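Home News Town Schools Business Letters Classifieds

Kernent runs short of tables as homes turn into offices

2020-05-01
By Maeve Ó Néill

Print this story | E-mail this story

KERNENT - Try buying a used table in this town right now. Go ahead.

Skultora, the secondhand furniture warehouse on Liem Street, sold 139 of them in March. Dining tables mostly, then card tables, then anything flat with legs on it. A normal March is a slow month, according to owner Noreen Kinsella, who did not have last year's number handy but says it would have fit on one page of the receipt book.

"We sold the one I eat lunch at," Kinsella said by phone. "A man pointed at it through the window. I took my sandwich off it and carried it out to his truck."

The store has been closed to walk-in shoppers since the state order. Sales are by phone, pickup at the side door, card only, customers stay in their cars. As of Thursday's deadline for this page there were four tables left in the building, and one of those has a leg in a clamp.

So where did they all go? Spare bedrooms. Hallways. One garage on Orchard, where Yiran Cai has been doing payroll for a trucking company since the middle of March with a space heater at her feet.

Cai had one table in the house before this. Her two kids do school on it, her husband had his sewing machine on one end, and there was supposed to be dinner on it at some point. She lasted nine days.

"I was doing payroll on the ironing board," she said. "It goes up and down, which people pay good money for. But you lean on it and it folds."

She called Skultora, got a kitchen table over the phone without seeing it. Pale wood, a few scratches, $35. She says she'd have paid double and asks that we not tell Kinsella, who will read it here.
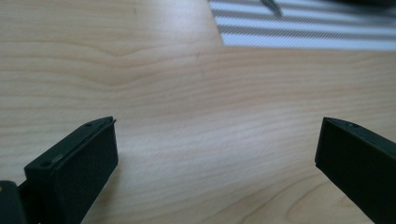 Prices, then. Kinsella says she has held hers where they were in February. Online is another matter. The Kernent swap list, the free one, had 3,094 members at last check and the posts for tables get answered inside of minutes. A few people have started asking money on a list that was set up for giving things away, and there's been some yelling about it. One listing for a folding table at $90 drew so many comments that it was taken down, put back up at $60, and taken down again.

Makis Mitsotakis-Vlachou runs the list from his apartment over the old bakery. He has never had to make rules before. Now there are some. No prices. No holding an item more than a day. No "dibs" on a thing you haven't got a way to carry.

"It used to be couches and tomato plants," he said. "I would look at it once a week. Now I look at it when I wake up and there's fifty messages and half are are about who was first."

He has also added porch pickup to the rules. Item goes outside, owner goes inside, wave through the glass if you feel like it. Wipe it down when you get it home. He has asked people to quit posting their full street adress in public and send it privately, with mixed results.

Chairs are the next thing, he says. Everybody got a table and then found out what a kitchen chair does to you after six hours. Chairs now get asked for more than tables on most days. Nobody is giving away a good one.

Over on the repair side, Bleddyn Powell has a backlog. Powell fixes furniture in a shed behind his house on the east side, has for years, mainly chairs and the odd church pew. He shut down for two weeks in March, then opened again one piece at a time. Drop it at the gate. He lets it sit overnight, then brings it in.

The wait is currently 6 weeks. Was four. He'd like readers to know that calling him twice does not change it.

What's he seeing? Wobble. Lots of wobble. Tables that sat in basements for years and dried out, then got hauled upstairs and had a monitor and two elbows put on them eight hours a day. Joints let go. Bolts that were never tight to start with. Most of it, he says, people could do at home with a wrench.

His advice, as given over a fence, from well back:

Flip it over first. Look at where the legs meet the frame under the top. If there's a bolt, snug it, don't crank it. If there's old glue in there and it moves, the old glue has to come off before new glue will hold, and that's the part everybody skips. Clamp it and leave it alone for a day. He means a day.

For a short leg, felt pad. Not a folded coaster. Not a sock.

For a top that's rough or sticky, wash it with dish soap and water, hardly any water, then dry it right off. Powell says people are going at old finishes with bleach wipes several times a day and he gets why but he is starting to see the results. Cloudy patches. Finish gone soft under the wrists. Put a placemat or a piece of cardboard where your arms go and wipe that instead, he says.

He won't refinish anything right now. Can't get the supplies, and the supplier's phone just rings.

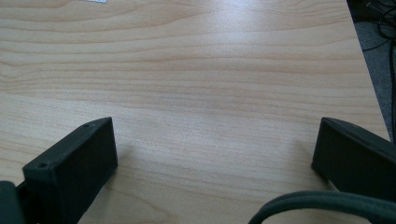 Height is the other complaint. Dining tables run around 30 inches and that's tall for typing if you're on the short side. Cai put a couch cushion on her chair and a box under her feet. Kinsella has had people ask her to saw the legs down before pickup. She will not, but she'll sell you the table and what you do with it is your business. Powell will, for $15, if you mark the line yourself and put it in writing.

"I cut a set last week and the fellow had measured from the wrong end," Powell said. "That's a coffee table now."

The school district says it does not lend furniture, before anyone asks again. The office took a run of calls from parents wanting the desks that are sitting in empty classrooms. A spokesman for the district said the desks are staying put, partly on account of insurance, partly on account of nobody being cleared to go in and move them. Chromebook loans go on as before, pickup at the middle school bus loop, mornings. Bring the student ID number.

The public library has pulled its outdoor book cart in, but the parking lot wifi stays on all night. Several people have been seen working there from the back of a hatchback with the tailgate up. That's one way around the table problem, till it rains.

Some have made their own. A door on two sawhorses is the popular one, and the hardware store has run out of sawhorses twice. Store's had them on back order since early in the month. Plywood is holding up fine. Hollow doors sag in the middle if you put a printer there, so put the printer at the end.

Kinsella does not expect to restock soon. Her tables come from estate cleanouts and from people moving, and right now hardly anyone is moving. Her two regular haulers are parked. She has been through her own basement and found a drop-leaf she had forgotten buying. Also a box of Christmas tablecloths with Lurex thread in them, which she is giving away with purchase until they run out, and which she describes as itchy.

She'd take calls from anyone with a table to sell. Solid wood or otherwise, scratches OK, no glass tops please. She pays on pickup and will come to the driveway herself, in a mask, with a hand truck.

What happens afterward, when everybody goes back to the office, she has thought about. Figures they all come home to her in the fall, the whole lot, with coffee rings. Or they don't. Cai for one says the garage is staying a garage office, she likes the door that shuts. Her company hasn't said when anyone goes back or if.

"My daughter comes out and knocks," Cai said. "She makes an appointment. I'm keeping that."

The table itself may move inside when the weather gets hot. Her husband has his eye on it for the sewing machine. He's back on the end of the kitchen one for now, making masks for his mother's building, and has to pack up every night before supper.

If you have one to pass along:

Skultora takes calls from 10 to 4 and asks that you leave a message with the size and the number of legs that work. The swap list is open to anyone with a Kernent zip code, Mitsotakis-Vlachou approves new members at night. Powell is not taking new work until the shed clears out some, he'll put a sign on the gate when that changes.

The town dump is closed to bulk items until further notice, so please don't leave furniture at the fence there. Crews have picked up two dressers and a desk already. The desk was gone by the time they came back with the bigger truck.

Print this story | E-mail this story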